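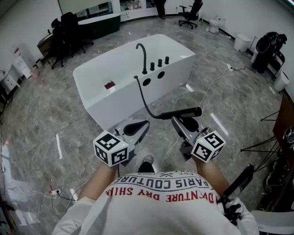
A white freestanding tub with black fittings. The hand shower comes out over the rim on its own hose.

Search Search the magazine Enter keyword

The bath that stands on its own feet

For many years I lived in flats where the bath was pushed into a corner and closed with tiles on two or three sides. When I was a child, I thought that a bath was a part of the wall, like a window. Only later, when I moved to Partington and began to write about homes, I met people who wanted their bath to stand free on the floor, with space to walk past it. At first I did not understand them. Now I have one of these baths myself, and this article is partly a confession.

The freestanding bath is an old idea. It was the built-in bath that came later, with its panels and its sealed edges, and it won because it saved space and was easier to clean. What has come back in the last years is mostly not the old shape with curved feet. It is a plain box or an egg, white, with the taps often in black. The rectangular one is my favourite. It is less romantic than the egg, but there is a flat rim where you can put a book, and a person who is not small can sit straight in it.

The question of the taps is more difficult than the question of the tub. There are three ways to do it. You can bring the water from the wall, if the tub is near enough to the wall. You can bring it from the floor on a tall pipe, which looks very fine in a catalogue and costs the most. Or you can put everything on the rim of the tub itself, with a high curved spout, a row of knobs beside it, and a hand shower on a hose that goes into the side. The third way is the one in our photograph, and it is the one I chose at home.

I chose it for a simple reason. The plumber does not need to open the wall. All the pipes go inside the body of the bath and come down to one place in the floor. When I ordered mine from Tisov, a small maker that sells mostly by post, the whole set of fittings was already on the rim, and there were only 2 connections for water and one for the drain. The price, with delivery, was 3,668 pounds. I write the number because articles of this kind usually hide it, and I would have liked to know it before I fell in love.

Then there is the hand shower. In my old flats it hung on the wall and I did not think about it. On a freestanding bath it has no wall, so you must ask where it rests and how far it goes. A flexible hose should be long enough that you can wash your hair while sitting, and also rinse the far corner of the tub when you are standing outside it. Before you buy, please take the shower head in your hand and pull. Do this in the showroom, even if the seller looks at you. In one shop the hose came out very nicely and then would not go back, and I had to leave it hanging over the edge like a tongue.

The black colour also needs some thought. Black taps on a white tub are very clear to the eye, almost like a drawing in ink. I like this. But if you live where the water is hard, every drop leaves a pale ring on black, and you will see it in the morning light. I keep a soft cloth on the window sill and I dry the spout after each bath. It takes less than a minute. My sister-in-law refused this work and bought brushed steel from Flekine, and she is also happy.

For the floor, I would be careful. A full bath with a person in it is a serious weight, and in an old house somebody should look at the beams before you order anything. Grey tiles with a marble pattern go well under a white tub, and they hide dust, but choose a surface that is not polished too much. Mine is from the Tostis range and has a slightly rough touch. Around the tub you need space for a mop as well. The shop told me to leave some 30 centimetres between the bath and the wall. I left a little less on one side, and every Saturday I regret it, on my knees, with a cloth tied to a wooden spoon.

People ask if the water gets cold faster. In my experience it depends on the material more than on the shape. My acrylic tub keeps the heat well enough for one long chapter. A heavier bath of stone or iron takes heat from the water at the start and then gives it back slowly, so it is good for those who stay long.

We put in ours in November, in the worst week of rain, and for 2 days we had no water upstairs at all. On the first evening I filled it too high, because I was used to a bath with an overflow in another place, and I sat there very still, afraid to move my arms. The window was black and the rain was running on it. My feet did not reach the other end.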